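Home Shop Table & Kitchen Care Contact

Category: Table linen / Quilted / Seasonal

Wanard Quilted Table Cover, Red with Bears

The Wanard cover is a thick, soft cloth for the family table. It is sewn in two layers with a light filling between them, so plates and trays stand quietly on it and the table below is protected from small scratches. We have it in our shop every year from October, but many customers keep it on the table until April.

The base color is a bright red. Small gold starbursts are spread over it, and the large teddy bears have plaid patches in their design, with details in green and red. The stitching goes through the whole cloth, and for this reason the surface is never fully flat. Small wrinkles are normal and they are not a fault. A shallow tray with dark outer walls and a white inside looks very well in the middle, with a bear on each side of it.

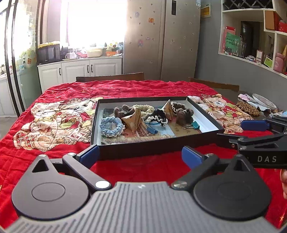

Care and ordering

Wash at low temperature, inside out, and only with other red things the first time. Please do not use bleach on the gold print. Dry it lying flat, and iron from the back side if you must iron.

Item number 4000-193. Packed singly in a cotton bag. For shops, the smallest order is 100 pieces, mixed with other Kadska covers if you wish.

Questions about sizes are answered by Kadri Petrauskas, usually before noon.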